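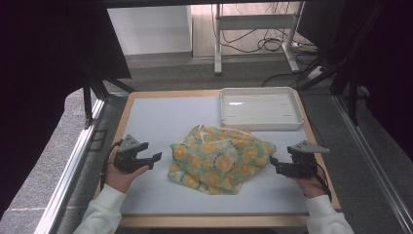

Bench notes, Clesville dental lab
15 July 2026

Night guards, Evusex sheet, second batch

Picked up where the February notes left off. The question is still why the lower guards come back tight on the last molars when the uppers seat fine. Same sheet stock, same press, same stone. The uppers from the first batch needed almost no adjustment. The lowers needed grinding on nearly every case, and two were remade.

Poured 7 lower models from the duplicate molds. Used the Godoy stone for all of them, weighed and not scooped. Let them sit overnight before trimming. Heels trimmed flat, tongue space opened up with the big bur. One model had a bubble on the biting edge of the left canine. Filled it with a dab of wax and kept it in the batch, marked with a pencil X on the base.

Soaking: I skipped the soak on three of them and gave the other four the usual ten minutes in slurry water. The dry ones let go of the sheet more easily. Separator went on thin, two coats, on all of them.

Press settings

Sheet thickness 3 mm. Heating time on the Drerkach press set to 100 seconds, which is what the chart by the press says. On the first two the sag was shallow and the sheet didn't pull down well behind the second molars. Added time in small steps until the sag looked right and left it there for the rest. Final setting is written on the masking tape on the side of the press. Please don't peel the tape off again, the last one went missing and I had to start over.

Cooling: left each one under pressure for the full cycle. I think this is where the February batch went wrong. We were pulling them early to clear the press, and the lower arch has less plastic across the middle to hold its width, so it draws in at the back as it cools. The uppers have the palate side of the model to brace against. Can't prove it from 7 pieces but it fits what the offices were telling us. 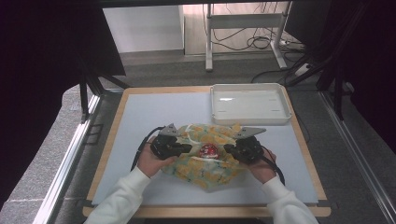 Cloth, two hands at work.

Fit check on the models

Cut out with the disc, edges rolled with the rubber wheel, no polish yet. Put each guard back on its own model and on the master.

Models 1 and 2 (short heat): rock slightly on the master, light gap behind the last tooth on both sides. Not usable.
Models 3, 4, 5: seat fully with finger pressure. Light scrape marks on the inside at the lower front teeth, same spot on all three.
Model 6 (the waxed canine): seats, a bit loose on the left. Probably my wax.
Model 7: seats, snug, no rock. Best of the lot.

The scrape marks at the front are undercut. Should have blocked out between the lower incisors before duplicating. I did this on the uppers without thinking about it and left it off the lowers because the teeth looked straight. Block out every time from now on.

Bite side

Mounted 5 and 7 against the opposing arch. Both hit first on the back teeth, which is expected before adjusting. Marked with blue paper and ground until there were even marks on both sides and light ones in front. Number 7 took over 50 strokes with the coarse bur, so the next sheet order could go one size thinner for patients with a small opening. Will ask the offices before changing anything.

The surface after grinding polishes up well with pumice on a wet wheel. Go slow. The plastic smears if the wheel gets ahead of you, and once it has smeared you are back to the coarse bur.

Still to do

Repeat 3 through 5 with proper block-out, full cooling, no soak.
Write the heating time on a real label.
Get one finished lower to the Clesville office that complained and have them try it in before we send the rest.
Check how long the opened pack of sheets has been sitting out. It should be in the bag with the drying pouch and it wasn't.
Order separator, last bottle is under half.

Note for whoever runs the press next: the clamp ring is sticking on the left side. It closes if you press down near the hinge. I cleaned out the old plastic crumbs and it is better but not right. If it won't close flat, stop, the sheet will leak pressure on that side and you'll get a thin wall on the cheek side of the molars.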